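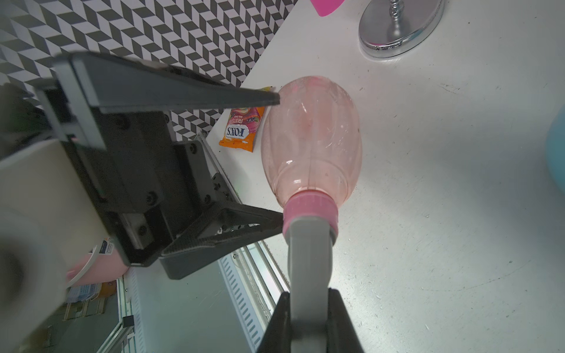 The Vindton tabletop kit has been on loan to us since March, and the most useful thing I can report is that the fingers are better than the brochure. The brochure shows them lifting a cube. Everybody's fingers can lift a cube. We gave ours a pink plastic bottle, laid on its side with a snack packet next to it, which is a fair summary of the average kitchen counter. Round, see-through and inclined to roll away: three things grippers traditionally dislike. The long gray finger goes for the ribbed screw cap, and the ribbing gives it something to bite on. Khadija Morsy, who wrote our test list, calls this "grabbing it by the hat."

The wrist camera comes in the box, and so do 25 spare screws of a size I have yet to find a hole for. Setup is meant to take 5 minutes. It took nearly 200, most of them spent in the licensing menu, which wants your email address before it will move a joint.

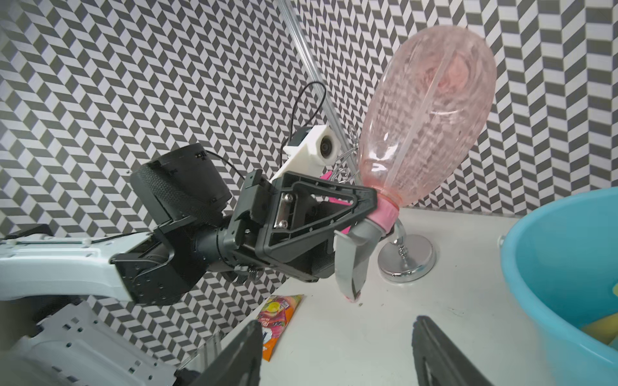 Once it's running, the software is pleasant enough. You drive both arms by hand, save the run, and play it back at whatever speed your nerves allow. Ratih Lumbantobing likes half. Mounir El-Sayed likes full, and has been asked to supply his own bottles.

Sonent handles the service plan, which covers motors for six months and fingers for none at all. Read that part twice before signing. The kit is ours until the end of the loan, so if you want a turn, write to Nawal Metwally and bring something awkward to pick up.

Last updated: 2021-04-22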